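Tissues, Blocks and One Very Loud Tablecloth

Posted Thu 7 September

So I have a thing about table coverings. If you've been reading for a while you already know this, because you sat through the whole oilcloth saga in January and a few of you even wrote in about it (hi Intan, I did try the vinegar, the smell stayed for days). I grew up in a house where the table was never bare. My mother had a cloth for breakfast, a cloth for company and a horrible stiff lace one for funerals, and I suppose something stuck.

The current obsession is printed cloth. Big, painterly, all-over prints, the kind where you don't get a neat border and a bunch of lemons in each corner but one enormous picture that runs right off the side of the table. I've been looking at the Van Gogh style ones for ages and the wheat field is my favorite by a mile. All that yellow! And then the blue just barges in.

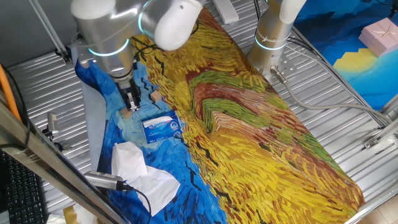

Wheat field cloth, three little blocks, one sad tissue.

I love that it's been put down on the diagonal. I'm a squarer-upper by nature, I'll tug at a corner for ten minutes, but with a print like this the slant really works. The metal tabletop shows at an angle and all those curving bands of orange and rust and green look like they're going somewhere. A straight edge would have calmed the whole thing down, and I don't think I want it calm.

My friend Azlan disagrees. Azlan thinks a table should be one color, preferably the color of the table. He came over when I had a sunflower runner out and asked if he was supposed to eat off it or frame it. We've agreed to stop discussing this at meals.

Anyway, what I wanted to get to is small stuff on a busy cloth, which is a real problem in my house. I lose things. I put my reading glasses down on a floral last spring and spent a whole afternoon retracing my steps through Derkmont. The light brown wooden cubes do fine on the blue, they look warm and sort of toasty there. Move the same cubes over to the wheat and I bet I'd be patting around for them like somebody hunting a light switch. A white tissue on blue, no trouble at all. The blue-and-white tissue pack is the interesting one, because it nearly matches the sky and still reads as its own thing. I think it's the plain shape of it against all those swirls.

(Also, can we talk about crumpled tissues. I'm married to a man who leaves them on every flat surface we own. I could lay out a cloth worth 865 dollars and there'd be one on it by lunch.)

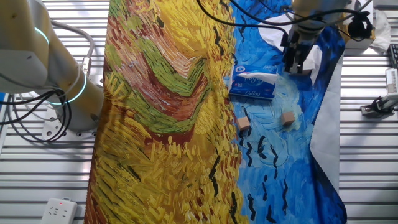
Fabric & Folds

Now look at the edge of that cloth, the white strip with the wavy border down the side of the blue. I'm a sucker for a scalloped edge. It turns the thing from a poster into proper linen-closet material, and it folds down so nicely at the corner. There's a bit of white fabric poking up by the top of the blue as well, and my hand itches to smooth it flat, but I'm told that's my problem.

The tissue coming partway out of its packet I have no complaints about. That's how a tissue should be kept!

If you're tempted by one of these, a few things from my own trial and error. Measure your table and then go bigger, mine was 133 inches and I could have used more drop at the ends. Wash it cold, inside out if it's the kind you can fold that way. Iron it from the back. And live with it for 14 days before you decide you hate it, I nearly sent mine back on day two and now I get grumpy when it's in the wash.

Next up is napkins. Tarcísio has lent me a box of his grandmother's and there are 67 of them, no two alike, so I may be gone a while. If any of you know how to get old candle wax out of linen, please leave me a comment.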